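# Wall paneling in equipment rooms

**Wall paneling in equipment rooms** is the practice of covering the inside of a workroom, control room or machine hall with large, smooth sheets in place of bare plaster, brick or block. The sheets are most often white, very often glossy, and joined along straight seams, so that a finished room takes on the look of a neatly ruled page. The same kind of paneling is found in food plants, pharmacies, car washes, school laboratories and a good many garages whose owners simply got tired of repainting them.

The subject overlaps with the wider one of wall covering, which includes wallpaper, tile and timber, and it has a close cousin in the paneled floor, where the same large rectangles are carried underfoot. This article deals mostly with walls and with the things people hang on them, though floors come into it wherever the two meet.

## Origins

Smooth washable walls are a good deal older than the modern panel. Dairies and butcher shops were limewashed or tiled for generations, and anyone who has scrubbed a tiled wall will know where the dirt goes: straight into the grout. Enameled steel sheets gave builders a way to cover more wall with fewer joints, and they held their color wonderfully well, but they were heavy, they chipped when something struck them, and cutting one on site was a job that few people wanted a second time.

Lighter sheets made with plastics, and later with thin metal skins over a stiff core, changed the trade. A panel could be carried by two people, cut with ordinary tools and fixed up in an afternoon. Early lines tended to yellow near windows, and a few of them bowed badly in warm rooms when the installer had left no space for movement. Among the regional makers, the Skalton works is remembered for its plain white sheet with a slightly rounded edge, which many fitters liked for being kind to the hands. The Pinach system came afterward and used a hidden clip along one side, so that no screw heads showed on the finished wall.

## Panels and seams

A panel is usually a tall rectangle, set upright, although some rooms run them sideways to make a low ceiling feel a little wider. The choice matters more than it might seem. Upright seams draw the eye up toward the ceiling and hide small differences in floor level, while sideways seams give away every dip and hump in the building, and old buildings have plenty of both.

The seam itself may be done in several ways:

- **Butt seams**, where two edges simply meet, with a fine gap left between them
- **Covered seams**, with a narrow strip pressed or glued over the gap
- **Filled seams**, sealed with a flexible filler in white or pale gray
- **Clipped seams**, as in the Pinach system, with the fixing tucked out of sight

Filled seams are the easiest to wash and the hardest to do well. The filler has to be pulled along in one steady stroke, and a fitter who stops halfway to answer a question will generally leave a lump to mark the spot. Over the years a pale filler tends to darken faster than the panel on either side of it, and so a room that started out very nearly seamless slowly shows its grid again. Some owners mind this a great deal — others come to like it, in the way one gets fond of the lines in an old kitchen floor.

Where panels meet the floor, a curved strip is sometimes used so that a mop can run right up against the wall without leaving a dusty corner behind.

## Gloss and light

White panels come in matte, satin and gloss, and the choice between them is argued over in most fitting-out jobs. Gloss is the easiest to wipe down and keeps a dim room cheerful by passing the light along. It also mirrors every ceiling light as a long bright streak, and people who work all day facing such a wall may find themselves shifting their chairs a few inches at a time until the streak is somewhere else.

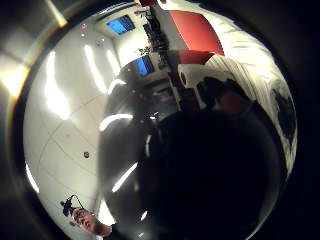
Satin is the usual compromise. It still throws back a fair amount of light, but the reflections are broad and soft, and fingerprints don't stand out nearly so much. Matte is pleasant to look at and shows scuffs terribly, which is why it is usually kept for the upper part of a wall, out of reach of shoulders, carts and chair backs.

The placing of the lights can do as much as the finish. Long fittings set in line with the direction people face give narrower reflections than the same fittings turned crosswise. Lights with a frosted cover help too. A common piece of advice is to hang a single panel in place, switch everything on, and sit in front of it for an evening before ordering the rest, though it is advice that gets followed far less often than it is given.

## Screens on a paneled wall

A monitor fixed to a wall frees up the desk below it and can be seen by several people at once, and for both reasons most equipment rooms end up with at least a pair. The trouble is weight. A thin panel will not hold a screen by itself, and the bracket must go through to something solid behind, such as a stud or a backing board put in before the paneling went up. Careful builders add backing boards in more places than the plans call for, knowing full well that screens get moved.

Height is a matter of how the screen will be used. One that is glanced at from across the room can sit above head height and tip forward slightly. One that somebody reads for hours should be much lower, with its top edge near eye level for a seated person. Bezels are normally dark, and against a white wall they make a strong outline that helps the eye find the picture quickly. A screen with a bright background, a plain blue one for instance, will lend its tint to any glossy surface facing it.

Cables are the part that most often spoils the effect. They may be run behind the panels, in a channel on the surface, or down a single upright column of racks and shelves where all the wiring is gathered together. The last of these is popular in rooms that change often. It keeps the clutter in one strip and leaves the rest of the wall clean, and the strip may be as untidy as it pleases.

## Color panels

A room that is white on every side can be oddly tiring, and it is easy to lose one's bearings in it. Many fitters therefore set in one or two panels of a strong color. Red, blue and a deep green are the usual choices. A solid block of red on a white wall can be picked out from the far end of a long room, and for that reason it is often used simply as a landmark, something to steer by when giving directions: "the shelf to the left of the red."

Color panels fade at their own pace. Red has a poor name in this respect, particularly in rooms with big windows, and a replacement sheet bought years later will seldom match the one beside it. The Kanagaratnam range of colored sheets was sold with a spare panel packed in with each order for just this purpose, and the spare was to be kept in the dark. A good many of them were put to use as workbench tops instead.

## Small fittings

Panels are cut to take a variety of small items, among them sprinkler heads, detectors, switches, sockets and indicator lights. The hole is drilled a little larger than the fitting, and a ring or plate covers the gap. It is far neater to have a fitting land in the middle of a panel than close to a seam, where the sheet is more apt to crack, and a thoughtful layout is drawn with this in mind from the start. Detectors and sprinkler heads should never be painted over or covered, even for a weekend of dusty work, without first asking whoever is responsible for the system.

## A worked layout: the Hollus hall

The refitting of the Hollus hall is often brought up by fitters as a fair picture of how such a job goes. The hall had 2,027 square feet of wall to cover, and 240 full panels were ordered, along with a stack of cut pieces for the corners and the spaces over the doors. The walls were done in satin below and gloss above. The work began in November and was held up for four weeks by a damp patch on the north side, which had to be dried out and left open to the air before anything could be fixed over it. The hall opened again on 1st May, with its seams filled in pale gray.

## Cleaning and care

Most panels want nothing more than warm water, a drop of dish soap and a soft cloth. Start at the bottom and work up when washing, then rinse from the top down, and dirty runs will be much less likely to leave marks. Scouring powder dulls gloss for good. Tape left on through a summer may take some of the shine away with it when it is finally peeled off, so notices are better hung on a board.

Scratches can sometimes be eased with a plastic polish, while a deep gouge usually means a new sheet. With clipped panels this is a simple swap. With filled seams the filler must first be cut out all along both sides, slowly, with a sharp blade and a fresh one kept in the pocket.

## See also

- Backing boards
- Cable channels
- Paneled floors
- Wall tile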